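2018-06-11

# Do people read the label? Laundry detergent dosing in shared laundry rooms

Final report, Consumer Research Methods. Draft 4, sorry about the formatting, the tables would not paste so everything is in text.

## What I wanted to know

My building has a laundry room in the basement. Everybody uses too much detergent. That was my feeling anyway, going in. The cap on most bottles holds way more than a normal load needs and the lines inside are hard to see. So the question was simple: do people who share machines measure their detergent, and if they don't, what do they go by instead?

Second question, added after the November check-in because the first one was too thin: does a sign on the wall change anything?

## Where

Two laundry rooms. One in Harawira Hall, one in the Omport apartments across the road. Both have top loaders and front loaders, both coin or card. Harawira is mostly first and second years. Omport is grad students and some families. That difference matters later and I should of planned for it better.

## How

Paper survey, one page, left on the folding table with a box and a pencil on a string. Pencil went missing at Omport twice. Also an online version with the same questions, link on a flyer.

Total usable responses: 198. Threw out the ones that were blank on the back side, and one that was a drawing of a dog.

Questions were:

- what kind of detergent (liquid, powder, pods, other)
- how do you decide how much to use
- how full is the machine usually
- have you ever read the instructions on the bottle
- do your clothes come out stiff, itchy, or smelling of soap

Then the sign. Half-sheet, laminated, taped at eye level over the machines at Harawira only. It said how much to use for a small, medium and full load, with a picture of a cap and a line on it. Omport got no sign and was the comparison. Same survey again four weeks later.

I did not watch people do laundry. The ethics form said no and also it would be weird.

## What people said

Liquid was the most common by a lot. Pods second. Powder was nearly all Omport.

On how they decide, the most popular answer by far was some version of "I just pour." Other ones I got a lot: "fill the cap," "what my mom does," "until it looks right." A small group wrote down an actual amount and most of those were powder users with a scoop. Scoops seem to help. The scoop is the amount, you don't have to look for a line.

Pod people mostly said one pod no matter what. A few said two for towels. One person said half a pod, which I don't understand and could not follow up on because it was anonymous.

Reading the instructions: most said no or "once." Several people said the print was too small. One wrote that they read it for the first time while filling in my survey, so the survey may have changed the thing it was measuring. Put that under limits too. 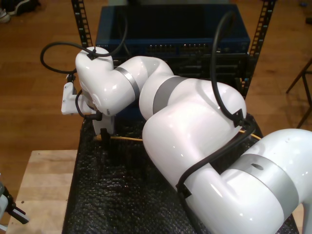

Stiff or itchy clothes came up more with the "fill the cap" group than with the scoop group. I want to be careful with that. People who answer yes to one complaint tend to answer yes to the others, and Harawira has older dryers which could do it all by themselves. But the pattern was there in both buildings.

Load size was a mess. I asked "how full" and gave quarter, half, three quarters, full. Should have asked about the drum with a little diagram. Some people clearly meant full as in the door barely closes, and others meant a normal full. Cant fix that now.

## Did the sign do anything

A bit. At Harawira in the second round, more people said they went by the line on the cap and fewer said they just pour. Omport stayed about where it was. However:

1. The second round at Harawira was smaller, it fell right in finals.
2. I don't know if it was the same people.
3. Saying you measure and measuring are two different things.

Comments on the sign itself were mostly positive. Someone corrected my spelling of "medium" in pen. Someone else wrote underneath that the front loaders need less than the top loaders, and they're right, and my sign didn't say so. That was the most useful comment in the whole project and it should have been in the design from day one.

## Cost side

Short section, instructor asked for it. Say a household overpours by a third every wash. Bottle runs out early, they buy more bottles per year than they need. For one person doing a load a week it's not much money, and I think that's why people don't care. They'd care more about the itchy shirts. If I wrote the sign again it would say something about shirts and nothing about money.

I started a spreadsheet for the whole building (folder is called Flurkero, ask me for the link) but the prices change depending on the store and I ran out of time.

## Limits

- Self report only
- Two buildings, different kinds of tenants, sign only went in one of them
- Survey may have made people read the bottle
- Vague load size question
- Finals week
- Paper and online answers were combined, and the online ones were a lot shorter. Somebody could of filled in both.

## What I'd do next

Weigh the bottles. Give a few volunteers a bottle, weigh it, get it back after a month, divide by loads. Way better than asking. Also try a cap with a painted line, no sign at all, and see if that does more. My guess is yes. The sign is on the wall and your eyes are on the cap.

Also split front and top loaders from the start. Also more pencils.

## Length and files

Limit was 2,000 words, this is under. Raw survey sheets are scanned in the Zarkora folder with the second round kept seperate. Code sheet is on the first tab. If a row is yellow it means I couldn't read the handwriting and guessed.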